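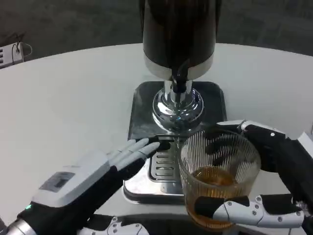

一、选题经过

我们小组这学期的课程项目题目是《自助饮料台的取饮动线与滴漏控制》。地点在 Herkness 实训楼一层的餐饮服务实训室，对象是靠窗那张白色圆桌和桌上的饮料机。题目一开始不是这个。开题时我们写的是“自助早餐台的整体布局”，指导老师看过以后认为范围太大，一个学期做不完，建议只挑一个台面，把它做细。我们选了饮料台，原因很简单：每次实训课结束收拾场地，饮料台是最难擦的一张桌子。

桌面上的水渍有两种。一种在饮料机正前方，是接饮料时滴下来的。另一种在桌子边缘，是端走杯子时洒出来的。两种水渍过去都用同一块抹布擦掉，没有人分开记录过，所以也说不清哪一种更多。项目的第一个任务就是把这件事弄清楚。

二、设备与器具

饮料机是实训室原有的设备。上面是黑色的圆柱形料桶，靠近桶底有一圈拉丝银色箍，往下是一截短的镀铬颈，再接圆形的镀铬底座。底座放在一块方形的不锈钢平台上，平台前部有一块带横向开孔的滴水格栅，按钮在平台前沿，黑色，个头很小。这种按钮的好处是不占地方，缺点是第一次用的人不容易找到，后面的观察里会讲到。

镀铬底座表面很亮，沾了手印和水点非常显眼。平台顶面也是深色反光的，茶水干了以后会留下一圈印子。从保洁的角度看，这两个面都要求随时擦。

杯子方面，实训室有两种。第一种是透明竖纹玻璃杯，杯壁上有一道道竖向的棱。第二种是 Peka 直身杯，杯壁光滑，比竖纹杯略高一点。两种杯子原来混放在同一个杯筐里，取哪一种全凭顺手。

饮料统一使用烘焙大麦茶，由 Kneževič 茶坊供给茶包，按包装说明煮好，放到常温再倒入料桶。选大麦茶有三点考虑：颜色够深，滴在白色桌面上看得见；不含糖，桌面不会发黏；煮起来便宜。缺点是放久了会有沉淀，沉到桶底以后，最先流出来的一点颜色偏浑。我们后来规定每次装桶之前过滤一遍，用的是普通的棉纱滤袋。

另外还用到一只量筒、一台厨房秤、若干张白色吸水纸和一块 Grutex 吸水垫。吸水垫是后半段才加进来的。

三、方法

（一）观察

观察安排在中午，正好是实训课的课间，来接饮料的人最集中。每次观察持续 20 分钟，由两名组员负责，一人看取杯和按钮的动作，另一人看端走杯子的过程。我们设计了一张记录表，表上只写动作，不写姓名。动作分为取杯、放杯、按压、松开、移杯、离开六项，每一项后面留一栏备注。

第一次观察用的表格太复杂，光是“按压”一项就分了四种手势，记录的人来不及写，回来一看有一半是空的。第二次把手势合并成“用指尖”和“用整只手”两类，才记得完整。第一次的数据没有计入结果。

（二）滴漏测量

滴水格栅下面可以积水，我们在每次观察前把它擦干，结束后把积下来的茶水倒进量筒。桌面上的水渍用吸水纸吸，吸之前和吸之后分别称重。吸水纸按位置分成“机前”和“桌边”两组，分开装袋。

这个方法有误差。吸水纸从桌上拿起来到放上秤之间会蒸发掉一点，手上也会沾走一点。我们试过用盖子盖住再称，结果差别很小，后来就没有再盖。

（三）问卷

观察结束后发放问卷，问题只有四个：是否一下子找到按钮；杯子放的位置是否清楚；接多少算合适；对饮料台还有什么意见。问卷放在桌子对面的台子上，自愿填写，共收回有效问卷 31 份。有几份只填了前两题，没有算在有效问卷里。

四、调整前的情况

先说接饮料时的滴漏。按原来的摆法，格栅里每次观察能收集到近 35 毫升茶水。桌面机前位置的吸水纸也是湿的，说明相当一部分茶水并没有落进格栅。看记录表就能明白原因：不少人把杯子放在格栅前面，或者放在平台旁边的桌面上，接的时候再把杯子端起来凑到出口下面。这样做杯子是悬空的，松开按钮以后还会有一两滴落下来，这时杯子往往已经移开了。

再说杯子的拿法。竖纹杯有棱，手指不容易滑，多数人握住杯身下半部。Peka 直身杯杯壁光滑，外面一旦沾了水就有些滑手，所以很多人改成捏住杯口附近。捏杯口有两个问题，一是不卫生，这一点在餐饮服务课上反复讲过；二是杯子重心低，手在上面，走路时杯子会晃。桌边的水渍主要来自这种情况。

接多少也值得一说。我们原来以为大家会接满，实际情况差别很大。有的只接杯子下面一小截，喝完再来；有的一直按到快溢出来才松手。接得少的人基本不会洒，接得满的人在转身的时候最容易洒。圆桌没有角，人从哪个方向来都可以，转身的方向也不固定，所以桌子周围一圈都可能有水。

按钮的问题在问卷里集中反映出来。按钮在平台前沿，颜色是黑的，平台顶面也是深色，站着往下看不太明显。有人先去摸料桶下面的颈部，以为那里有旋钮。备注栏里“先找按钮”这句话出现得很频繁。找按钮的时候手里通常已经拿着杯子，手一歪，杯子就碰到底座上，底座上的印子就是这样来的。

五、调整方案

根据上面的情况，小组讨论后提出了几项调整，都不需要改动饮料机本身。

第一，把饮料机往圆桌中心移一点，前面留出一只手掌宽的空位，空位上铺 Grutex 吸水垫。吸水垫裁成窄条，长度和平台的前边相同，厚度不影响按按钮。最初我们把垫子铺到了平台侧面，结果有人把杯子倒扣在上面，以为是沥水用的，后来把侧面那一块剪掉了。

第二，两种杯子分开。饮料台只放竖纹杯，Peka 直身杯移到水台，那边是水壶倒水，杯子放在桌上不用动。竖纹杯杯口朝下放在铺了干净布的托盘里，托盘放在饮料机的右侧，和多数人的惯用手一致。左手按按钮，右手拿杯，两只手不交叉。惯用左手的同学提出反过来也应该方便，圆桌在这一点上有优势，从另一侧走过来取杯即可，托盘不必挪。

第三，在桌上放一张小卡片，写三句话：“请将杯子靠近出口”“按住前沿按钮出茶”“松手后稍等再移开”。卡片原来写了六句，还画了箭头，试用时发现没有人读完。第二版减到三句，字也加大了。卡片立在托盘后面，这样取杯的时候就能看到。

第四，规定装桶量。原来每次把料桶装满，下课还剩很多，倒掉浪费，留到下午味道又变差。改为每次装 2 升，不够再添。添茶的时候先请后面的人等一下，擦干平台再继续用。

第五，保洁改为分区。格栅由当天值台的组员在课间结束时取下来冲洗，镀铬底座用干的超细纤维布擦，平台用微湿的布先擦一遍再擦干。抹布按用途分颜色，底座一块，台面一块，不混用。底座用湿布擦会留水痕，试过几次都是这样，干布最合适。

六、调整后的情况

调整后又做了同样的观察和测量。格栅里收集到的茶水变多了，刚看到这个结果时我们有些意外，后来把机前的吸水纸拿来一起看，才明白原来落在桌面上的那部分现在大多落进了格栅。也就是说滴的总量变化不大，落点变了。格栅本来就是接水用的，冲一下就干净，比擦桌子省事得多。

吸水垫换下来的时候是潮的，说明还有一部分茶水从平台前沿流下来。垫子的作用是把这部分水留在桌面以内。用完以后垫子要拧干晾开，如果叠起来放，第二天会有味道。我们有一次忘了晾，只好重新洗过。

桌边的水渍明显减少。一方面是换了竖纹杯以后捏杯口的人少了，另一方面可能和卡片上的“稍等再移开”有关。这两项调整是同一天开始的，没有分开做，因此不能判断哪一项作用更大。这是本项目设计上的一个缺陷。

按钮仍然有人找不到，不过大部分人看一眼卡片就知道了。也有组员建议在按钮旁边贴一个浅色圆点，指导老师认为不锈钢平台经常要擦，贴纸容易翘边藏污，没有采用。

装桶量改成定量以后，剩茶少了，但是添茶的次数增加，值台的同学比原来忙。人多的时候需要有人专门照看料桶。如果以后人手不够，可以考虑课间开始时多装一些，后半段不再添。

七、问卷意见摘录

问卷最后一题收到的意见不算多，整理如下，文字基本保留原样。

“茶的味道可以，希望有一点热的。”

“杯子好拿，就是看不出来接了多少，棱太密。”

“桌子是圆的，排队不知道从哪边排。”

“能不能放一个放用过的杯子的地方。”

第二条意见我们专门试了一下。竖纹杯装深色的大麦茶，从侧面看液面是清楚的，从上往下看要低头。站着接茶的人多数是从上往下看，所以会觉得看不准。换回光滑的杯子可以解决这个问题，可是又回到滑手的老问题上。小组内部对这一条没有统一意见。

第三条意见和动线有关。圆桌适合几个人从不同方向取用，不适合排队。饮料机只有一个出口，实际上还是要排队。我们在地面上试贴过一条胶带表示排队方向，有一定效果，胶带第二天被保洁清掉了，之后没有再贴。换成长条桌也许更合适，实训室目前没有空的长条桌，这一项只能留作建议。

第四条已经采纳，在靠墙的推车上加了一个回收筐，和干净杯子的托盘隔开一段距离，避免拿错。

八、存在的问题

除了前面提到的两项调整没有分开做以外，还有几点需要说明。观察的时间都在中午，上午和傍晚的情况没有看。来取茶的多数是本专业的学生，对托盘和杯子的拿法都受过训练，换成一般客人，洒漏可能更多。称重用的厨房秤精度有限，桌边那一组吸水纸本来就轻，误差所占的比例更大，所以报告里没有给出这一组的具体数值。

大麦茶只是一种饮料。果汁比较稠，松开按钮以后滴落的情况应该不一样，格栅也更难洗，结论不能直接套用。

九、分工与物品归还

观察由全组轮流完成，表格设计和数据整理由两名组员负责，器具清洗和晾晒按值日表进行，报告由全组共同修改。剩余的 Kneževič 茶包已交回实训室储物柜，放在第二层，三月开封的那一盒请先用。Grutex 吸水垫洗净晾干后挂在水池旁边的挂钩上。竖纹杯有一只杯口磕了一个小缺口，已经挑出来单独包好，登记在器具损耗本上，没有放回杯筐。

饮料机的料桶和格栅已经洗净，料桶倒空后敞开晾干再盖上。下一组如果继续使用，装茶之前请先用清水过一遍。

分享 35　评论 2
联系我们：Herkness 实训楼一层餐饮服务实训室　|　版权归项目小组所有，转载请注明出处　|　返回顶部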